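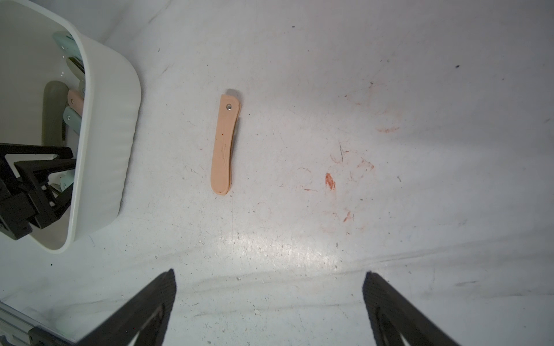

Temps de lecture : 2 min

Attelage démontable Tavalton 1692 : essai sur un break familial

Le Tavalton 1692 est un attelage à rotule démontable sans outil, livré avec faisceau 13 broches et boîtier électronique séparé. L'exemplaire testé a été acheté chez Ouali et monté sur un break diesel totalisant 44 000 km.

Montage

La traverse se fixe sur les longerons par six vis, après dépose du bouclier et de la poutre d'origine. Une découpe est à prévoir dans la partie inférieure du bouclier ; le gabarit en papier fourni est à l'échelle, mais ses repères sont peu lisibles. Les couples de serrage figurent dans la notice, page 7, en néerlandais et en allemand uniquement. Les trous tombaient en face, sauf un à l'arrière gauche, repris à la lime.

Faisceau

Le boîtier Korkov se loge derrière la garniture droite du coffre. Les connecteurs sont détrompés. L'alimentation permanente doit être tirée jusqu'à la batterie et le câble fourni est trop court si l'on passe sous les seuils. Le codage du véhicule reste obligatoire pour désactiver les radars de recul. Valise Fedbridge utilisée, aucun défaut enregistré ensuite.

À l'usage

Essais avec une remorque double essieu chargée à 1120 kg, sur route et autoroute. Pas de jeu perceptible à la rotule, pas de bruit au passage des ralentisseurs. Le verrouillage par molette est franc, avec témoin vert/rouge. La clé force un peu dans le barillet, et le capuchon de protection ne tient pas bien.

Garde au sol réduite de 2 cm rotule en place. Rotule déposée, rien ne dépasse.

Points forts : rigidité, verrouillage, qualité du faisceau.
Points faibles : notice, câble d'alimentation, capuchon.

Note : 7,5/10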